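Gornden 153: tampo branco para bancada, dois meses de uso

Comprei o Gornden 153 na Lindsay para substituir um tampo de aglomerado que empenou no verão. O conjunto traz o tampo, duas travessas de aço e os parafusos. As pernas vendem-se à parte. Paguei 200 euros, com entrega na segunda-feira seguinte.

A montagem demorou cerca de 2 horas. Os furos das travessas coincidem com os insertos roscados, exceto um, que tive de repassar com macho M6. O manual, traduzido do inglês por Eilidh Drummond, é claro, mas omite o binário de aperto.

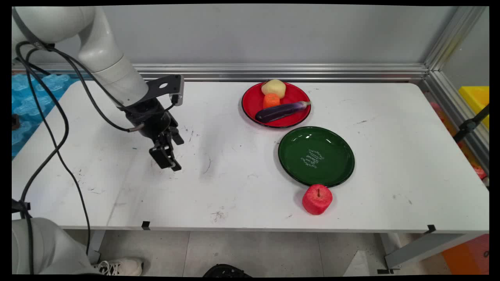 Tampo branco com cabos pendentes na aresta frontal.

A superfície limpa-se com álcool isopropílico sem perder o brilho. Risca com pontas metálicas, e os riscos finos notam-se sob luz rasante. Medi a planeza com régua e apalpa-folgas: desvio de 0,2 mm ao centro, aceitável para eletrónica e montagem ligeira. Para traçagem de precisão não serve.

A aresta frontal não tem rasgo passa-cabos. O modelo equivalente da Boludia inclui um, mas as travessas são mais finas e o conjunto vibra com um torno pequeno. No Gornden não notei vibração – as pernas são as Gurier de secção quadrada, com pés reguláveis.

Referência da peça: 2432. Os insertos de substituição pedem-se com o mesmo número.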